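Clellach Revises Hyphenation Rules for German Loanwords in Its Style Manual

Clellach, the publisher of reference grammars and school dictionaries, has changed the way its English-language titles divide German loanwords at the end of a line. The revised rules appear in the new edition of the house style manual and apply to all titles that go to typesetting from April. Books already in production will keep the old divisions until they are reprinted.

The main change concerns the consonant groups "ck," "sch" and "st." Under the previous manual, editors followed the practice of the source language wherever it could be established. That practice has itself changed over time. Older German spelling divided "Zucker" as "Zuk-ker," with the "c" replaced by a second "k." The current German rule keeps the two letters together and carries both to the next line, giving "Zu-cker." The group "st," once treated as inseparable, may now be divided, so that "Fenster" becomes "Fens-ter" where it was once "Fen-ster."

English dictionaries have handled such words unevenly. Some divide them by pronunciation, some by word parts, and some give no division at all for entries marked as foreign. In an internal review, Clellach compared 162 loanwords across its own list and found that 17 of them were divided in more than one way, in several cases within the same book.

The new manual separates the words into two classes. A word printed in roman type, without italics, is treated as English and divided by English pronunciation. A word printed in italics is treated as German and divided by current German rules. The choice of type therefore decides the division, and an editor who changes one must check the other. Compounds form an exception in both classes: the break between the two parts of the compound comes first, and a break inside either part is allowed only when the line can't be filled in any other way. "Kindergarten," for instance, is best divided as "kinder-garten" in either kind of type.

A division that leaves a single letter on either line is ruled out, including in italic words. This settles a point on which the old manual was silent. German rules no longer allow a lone vowel to be split off at the start or end of a word, but older exception lists still contained such breaks, and they had been passed from one typesetting system to the next without review.

Proper names are handled separately. Surnames and place names are left undivided if possible. When a break is needed, it must fall between syllables and must never separate "ck." The manual uses the company name Zureck as its model: "Zu-reck" is permitted, and "Zurec-k" and "Zure-ck" are listed as errors. Coined product names with no settled pronunciation, such as Yimyam, may be divided only where the owner of the name has confirmed the syllables in writing.

Editors will apply the rules through an exception file supplied with Joninine, the typesetting program used by the publisher's dictionary department.

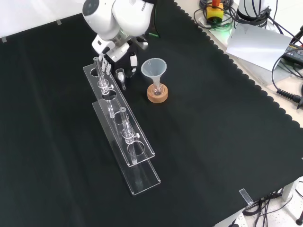
The file is read before the program's own hyphenation patterns, so any word listed in it overrides the automatic result. Italic and roman forms of the same word are stored as separate entries. A word that appears in neither form is passed to the English patterns, even when it is set in italics, and the program adds a mark in the margin of the proof so that the break can be checked by hand.

The manual also fixes a minimum length. Words of fewer than 6 letters are not divided at all, whatever their origin. In narrow dictionary columns, where this would leave wide gaps, the limit still applies, and the typesetter is told to adjust the spacing across the whole entry.

Nothing changes for loanwords from other languages. French, Italian and Spanish words continue to follow the existing sections of the manual, and words taken from languages written in other scripts are divided by the transliteration table in appendix 9. That table was last corrected in the previous edition and has been reprinted as it stood.

Freelance editors can request the revised section as a separate file. The exception file is sent with it and should replace any earlier version, as entries from the two can't be merged.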